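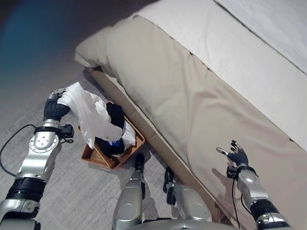
4. Montagem do desumidificador Hendov no quarto

Antes de começar, confira se a embalagem contém o aparelho, o reservatório, a mangueira de drenagem e o filtro de pó. Se faltar alguma peça, contate a assistência Mitovska antes de ligar o aparelho.

1. Retire as fitas de transporte e a espuma do compartimento do reservatório.

2. Deixe o aparelho de pé por 10 horas se ele tiver sido transportado deitado.

3. Escolha um ponto nivelado, com 26 cm livres atrás e dos lados. Cortinas, colchas e saias de cama não devem encostar na grade de saída de ar.

4. Em piso com carpete, apoie o aparelho sobre a base rígida fornecida - os rodízios afundam em carpetes espessos e o sensor de inclinação pode desligar o motor.

5. Encaixe o filtro com a seta voltada para cima e empurre o reservatório até ouvir o clique.

6. Ligue o cabo diretamente à tomada. Não use extensão nem adaptador múltiplo.

7. Pressione LIGA e ajuste a umidade desejada com as teclas + e -.

Cuidado: não coloque roupas sobre o aparelho para secar. Para secagem, use o modo ROUPA e mantenha as peças estendidas em um varal próximo.

Nota: na primeira semana o reservatório enche mais depressa, porque paredes, colchão e estofados também liberam umidade. Quando o nível máximo é atingido, o aparelho para e a luz vermelha acende.

4.1 Drenagem contínua

1. Desligue o aparelho e retire o reservatório.

2. Remova a tampa de borracha da saída traseira e guarde-a.

3. Rosqueie a mangueira com a mão e leve a outra ponta até um ralo mais baixo que a saída. O comprimento máximo é de 138 cm.

4. Recoloque o reservatório, mesmo que ele não vá receber água. Sem ele o aparelho não liga.

Se o visor mostrar E94, verifique se a mangueira está dobrada. Persistindo o código, desligue da tomada e procure um posto autorizado.

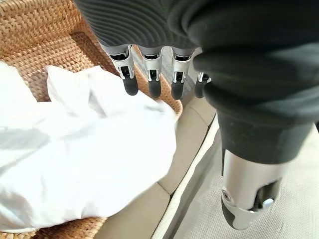

Hoarau, fevereiro

Revisão do texto em português. Esta versão substitui a folha avulsa que acompanhava os primeiros lotes do modelo Imotum. As instruções de limpeza do filtro passaram para o capítulo 5.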